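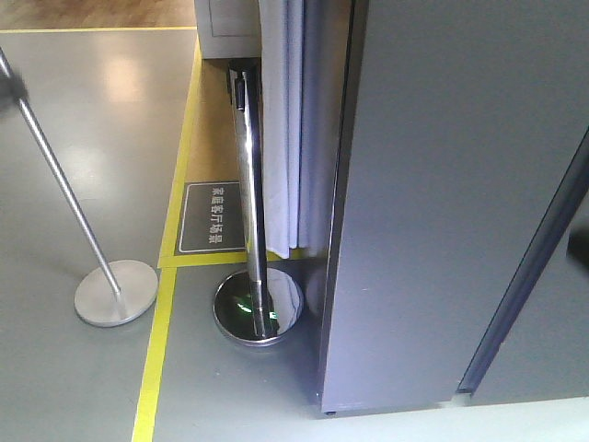

Visit > Grumard > Bookings and common questions

Grumard: frequently asked questions

Grumard is the restaurant and wine bar on the ground floor of the old Clendon wool exchange. The dining room is through the double doors on the left as you come in, and the bar is on the right. Most of what people ring us about is answered on this page.

Do I need a booking?

For the dining room, yes, if you want a particular time. Bookings open at the start of each month for the month after, so tables for July are released in June. The bar doesn't take bookings. You can walk in from 4 pm and the staff will seat you when there's room.

If the dining room is full online, put your name on the waitlist. We text people in the order they joined, and you have 2 hours to reply before the table goes to the next person on the list.

Do you charge a deposit?

We take $20 a head when you book. It comes off your bill on the night. If you cancel by midday the day before, the full amount goes back to your card. After that we keep it. You can shift a booking once without losing the deposit, as long as you ask before the same cut-off.

What if we're running late?

Ring us. We hold tables for a quarter of an hour without a call and a bit longer with one. If you're very late we may ask you to order from the short menu so the kitchen can keep up with the next sitting.

How big a group can you take?

The dining room and bar together hold 130 people seated. Groups of up to eight can book online as normal. Bigger groups need to send us an email first, and will usually be put on the shared menu. The back room, which we call the Flillell room, can be closed off for private functions. It has its own entrance from the laneway and its own toilet, and you can bring your own music if you keep it at a reasonable level.

Is the menu the same in the bar and the dining room?

No. The dining room has a full menu with entrees, mains and a cheese course. The bar has smaller plates, a toasted sandwich and whatever dessert is on. You can't order the dining room mains in the bar. We tried it for one winter and the food was taking too long to come out.

What's on for dessert?

It changes with the fruit. In autumn and early winter there is nearly always an apple tart, served warm with plain cream. Stone fruit takes over in summer. The chocolate pot and the cheese stay on all year.

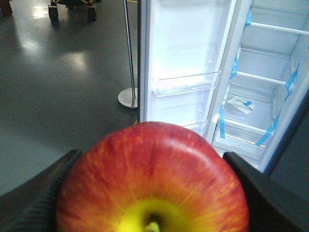 Red and yellow apple

Can you cater for allergies and dietary requirements?

Mostly. Tell us when you book and tell your waiter again when you sit down. Vegetarian, vegan and gluten-free meals are all on the regular menu and are marked. We can leave out dairy or nuts in most dishes if we know by the morning. The kitchen is not nut-free and not gluten-free, so if you have a severe allergy please speak to us before you book. We will tell you plainly if we don't think we can look after you safely.

Do you have a kids' menu?

There's no separate menu, but the kitchen will do a half serve of any pasta or the roast chicken for half the price. High chairs are available in the dining room. Children are welcome in the bar until 8 pm with an adult.

What is the wine list like?

Long. The cellar holds over 3000 bottles, and the printed list covers the ones that are ready to drink. There is a shorter page at the front with wines by the glass, changed every couple of weeks. If you'd sooner not read the whole thing, tell the staff what you normally drink and what you want to spend, and they'll bring something out for you to taste. There are three beers on tap as well as cider, and a decent range of drinks without alcohol.

Can I bring my own wine?

Only at lunch, and only wine. Corkage is charged per bottle and the current rate is on the menu. We don't allow BYO in the bar or at functions.

Can I bring a cake?

Yes, and we don't charge for it. Drop it off any time after 11 am with your booking name on the box. We'll cut it and plate it for you.

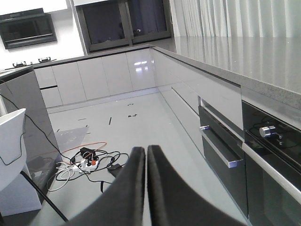

Please don't bring sparklers or confetti. Ordinary candles are fine, and we keep a box behind the counter if you forget them.

Is there parking?

There's no car park on site. Street parking out the front is metered until 6 pm and free after that. The Nyberg Street car park is a short walk away and stays open until midnight. The last train from Clendon station leaves before we close, so check the timetable if you're relying on it. There's a taxi rank across from the station.

Is the building accessible?

The dining room, bar and accessible toilet are all on the ground floor with no steps. The front doors are heavy and date from when the building was an exchange, so press the bell to the right and someone will come and open them. The Flillell room has one step from the laneway, but you can get to it on the level through the dining room. Assistance dogs are welcome anywhere in the building. Other dogs can sit with you at the outside tables.

It's an old building with high ceilings and it gets loud. If you want a quieter table, ask for the window side and come early in the evening.

Is there a dress code?

No. Wear shoes.

Can I look around without eating?

You're welcome to have a look at the ceiling and the old trading board in the mornings, before lunch service starts. Please check in with someone at the bar first. We don't run tours. Photos for your own use are fine, but ask us before bringing in a tripod or lights.

Do you sell gift vouchers?

Yes, online or over the counter. They last three years and can be used for food, drinks and functions. We can't swap them for cash, but if you don't spend the whole amount we'll keep the balance on the voucher. If you lose the printed one, we can look it up by the email address it was bought with.

Do you add a surcharge?

There's a surcharge on public holidays, and it's printed at the bottom of the menu on those days. Card fees are passed on at cost. You can pay cash. We'll split a bill evenly between as many cards as you like, but we don't do itemised splits for groups in the dining room.

I left something behind. What do I do?

Ring after 10 am and describe it to whoever answers. We hang on to things for a month. Umbrellas go in the stand by the door, and you can check that yourself next time you're in.

20 shares
2 comments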